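4.2 Open-Day Demonstration

The simulated kitchen was first shown to people outside the project at the Plikden open day on Thursday, December 5, 2024. The demonstration had two purposes. The first was to let visitors see the manipulation tasks that Sections 2 and 3 describe only in numbers. The second was to find out which parts of the robot's behavior people with no training in robotics would ask about. The Grorine planner was used without changes from the version tested in September.

The setup was kept simple. A single workstation ran the simulator and drew the kitchen on a large wall screen. Visitors stood in front of the screen in small groups, and each group watched for 8 minutes. An operator started each run from a keyboard and did not step in after that. If a run failed, it was left on the screen until the time limit and then reset. We chose not to hide failures, as the questions they raised were part of what we wanted to record.

The task shown most often was cabinet placement, in which the arm has to bring a small object into a cabinet opening, keep it upright, and let go of it there. The opening limits the directions from which the gripper can come in, and the planner has to find a wrist position that keeps the forearm clear of the cabinet panels. Figure 3 shows the task with the object held in the opening.

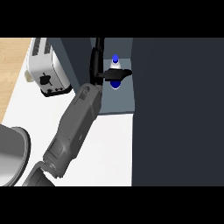 Figure 3. Cabinet placement in the simulated kitchen. The gripper holds a small white object with blue ends upright inside the cabinet opening.

In this task the forearm reaches diagonally over the counter while the gripper points sideways toward the object. Several groups asked why the arm did not come in from straight above. The operator explained that the planner scores each approach by its clearance from the cabinet and that a sideways grasp usually scores higher. Visitors from Peeters, who work on storage equipment, asked whether the same scoring could be used with shelves of different heights. We have not tested this.

The kitchen also contains items that play no part in the placement task, such as the toaster on the countertop. They are treated as obstacles. Some visitors expected the robot to use the toaster and waited for it to do so. In later groups the operator named the task out loud before starting the run, and this question came up less often.

Comments were collected on paper cards at the exit. The cards had one open question, "What was unclear?", and a blank space of 50 millimeters by 150 millimeters for the answer. We kept the space small so that people would write one point each. The answers were typed up by the Prandodia group and sorted by topic. The largest topic was speed. Many visitors felt that the arm moved slowly near the cabinet and took this as a sign that something had gone wrong. The slowdown is set by the planner, which lowers the joint speed limits close to any surface and holds the arm still for 700 milliseconds before release.

We made one change to the display after reading the cards. A text line under the view now gives the current step of the task, including the pause before release. The planner settings were left as they were, and all results in Section 5 use the same settings as the open day.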